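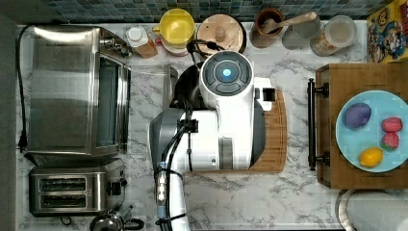 Unit 5: Summits and Joint Statements

Reading for this unit: Perron, chapter on regional forums, and the short Sproģis article in the packet.

Terms
Bilateral: between two governments.
Multilateral: three or more.
Communique: a text issued at the close of a meeting. It usually isn't a treaty and binds no one in court.
Observer: attends and may speak, but has no vote.

Host governments get to draft first. Delegations then trade edits, often overnight, and most disputes are over single verbs. "Notes" is weaker than "welcomes," and "calls on" is weaker than "demands." If a state won't sign, the host can put out a chair's statement in its own name.

Compare the two drafts of the Skusberg text in the packet. The first runs 1,573 words, the final 941. Mark what was dropped from the section on fishing rights.

Written work: 300 words on why a small state might prefer observer status. Hand in to Austra Kalniņš before the December break.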